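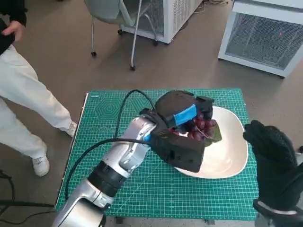 How does a robot learn to pick up something soft?

Mostly by practicing with a person's help, over and over, until a computer program can find the pattern in all that practice.

Think about how you lift an egg. You don't work out the numbers. Your skin feels the shell, and your fingers stop squeezing at the right moment. A robot has to get that skill some other way, and one way is called learning from demonstration. A demonstration is one complete try at a job, with a person guiding the robot's moves. The robot's computer saves what its cameras saw and how each joint moved.

Grapes are a hard test. They are round, they hide behind each other, and they hang from thin stems. The green mat under the bowl in the picture has a grid of fine white lines on it, and the gripper has several thick black fingers. Each finger has to end up in a good spot around the bunch.

Bendik Fjeld and Shivam Katiyar study this at a lab called Juntunen. They wanted to know how many demonstrations a robot needs. Their robot, Sturby, first learned from 50 demonstrations. Then they gave it 20 tries by itself with fruit it had not practiced on. It lifted the fruit without dropping it in six of them.

Next they trained it again, this time with 289 demonstrations. Sturby got 15 tries out of 20. With 1,767 demonstrations it got 17.

Look at those last two scores. The robot had far more practice, but it did only a little better. Katiyar thinks many of the later demonstrations were too much alike. If the fruit is always in nearly the same place, the robot doesn't see much that is new.

So in February the team started a different test. They went back to 289 demonstrations, but moved the bowl and turned the fruit before each one. They are still checking those results.

Words to know
Gripper – the part of a robot that holds things.
Joint – a place where a robot arm can bend or turn.
Demonstration – one complete try that a robot can learn from.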